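About the Treseck Student Robotics Club

Treseck is a robotics club for students of the evening technical courses. Prasert Nuchit started it with the idea that young people should first work with their hands and only later with the computer. Today the club has 22 members. Some of them study electronics, others study cooking or accounting, and all are welcome.

What we do

Our main project has the name Wellano. Its aim is to teach a robot arm small jobs of the home, for example opening a cabinet door or moving an object from one place to another. To prepare this, students do the same jobs themselves with hand-held grippers. The white markers with black patterns help our software to follow the position of each gripper. We want to have 3000 recordings before the next competition, and every member takes a turn.

Working with grippers is slower than working with fingers. New members often need several evenings until their movements become calm. We ask them to be patient, and to repeat a job when the first try is not good. 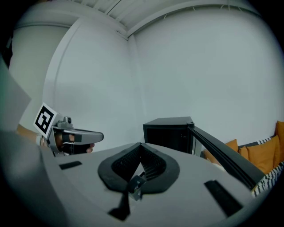
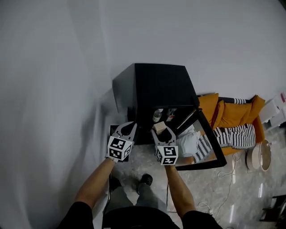
Practice with the hand-held grippers, in the room with the black cabinet and the orange cushions.

How we are organized

The club works in two groups. The recording group plans the jobs and performs them. The software group checks the recordings, removes the bad ones and trains the model. Members change groups in November, so that each student learns both sides of the work.

In our last competition we received 33 points and a kind letter from the jury. The robot dropped the cup, but the door was opened very well, and we were proud of this.

How to join

You do not need experience. Please come to one practice as a guest and speak with Prasert Nuchit, who will show you the equipment. Bring comfortable shoes, as we stand for a long time.

Page updated 2020-10-27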